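Cylindrical canister 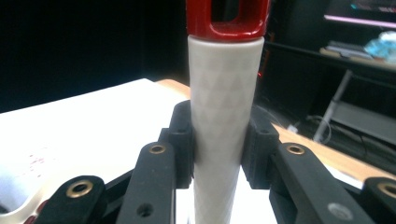 A cylindrical canister is a tall, narrow household container with a separate cap, used for storing dry goods, small tools, craft supplies and other loose items. The form is closely related to the storage tin and the mailing tube, from which it differs mainly in having a cap meant to be opened and closed many times. Bodies are commonly white or another pale color, and caps are often made in a contrasting shade so that the opening end can be found quickly on a crowded shelf. Surfaces may be plain or patterned – a faint raised design of interlocking triangles on a matte off-white body, paired with a glossy red cap, is one such combination. Some caps include a loop through which a finger or a hook can be passed.

Form and construction

The body of a canister may be straight-sided or slightly tapered. A taper toward the base allows empty bodies of the same size to be nested, although a slight taper saves little space. Common materials are plastic, coated paperboard and thin metal. Plastic bodies are usually molded in one piece, while paperboard bodies are wound from strips and closed at the bottom with a disk.

Caps are held in place by friction, by a thread or by a raised bead that snaps over the rim. Friction caps are the simplest to make but loosen with wear.

Surface texture

Raised patterns improve grip and make light scratches less noticeable. Dénes Szekeres, in a survey of household containers prepared for the Treseck Museum of Domestic Design, divided them into ribbed, dotted and faceted groups. The survey covered 3046 objects, of which 61 were canisters with a faceted surface. Razia Zaidi later proposed that shallow faceting be treated as a separate group, as it is often visible only under light from the side.

Manufacture

The Hajdu works at Pillton produced capped canisters in two heights for kitchen and workshop use. The smaller model was sold in cartons of 20 and the larger in cartons of 60. Production moved to Bamesgate after the Pillton molding shop closed in December of its final year.

Care

Plastic canisters are generally washed by hand with mild soap and dried with the cap removed. Textured bodies may need a soft brush, as dust collects along the edges of the pattern. Paperboard canisters are wiped with a dry cloth.

See also: Storage tin; Mailing tube; Screw cap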